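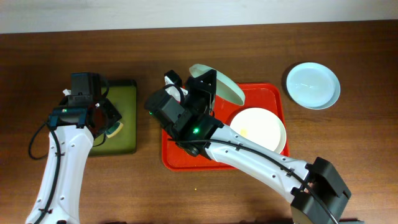
Two arms and a sponge at the table.

Beta testers wanted: Tratel kitchen display

Tratel makes a small touchscreen that sits on your counter, shows you a recipe and listens for its name. It hears its name quite often, including when the dishwasher says it. We would like to fix that before anyone pays for one.

We're looking for 65 households in Selov and Hokness to live with the display for 4 weeks. You'll get the unit, a stand, a charger and a quick-start guide that our engineers believe is quick.

What you'd do:
Use it most days for timers, music, video calls and arguments about how many ounces are in a cup.
Fill in a short survey each Sunday. It takes almost 4 minutes, or longer if you have opinions, and we hope you do.
Send us the log when it does something odd. There's a button for this — it's the one that works.

You should have:
Home Wi-Fi that reaches the kitchen
A phone bought in this decade or late in the last one
A tolerance for updates that arrive during dinner

You don't need to be good with gadgets. Our office is full of people who are, and they all missed the dishwasher thing.

We pay $300 at the end of the test, once the unit is back at our Mensah Street office in one piece. Tratel employees and their families can't take part. They've suffered enough.

Apply through the form on our Testers page by 20/08/2021. We'll reply either way.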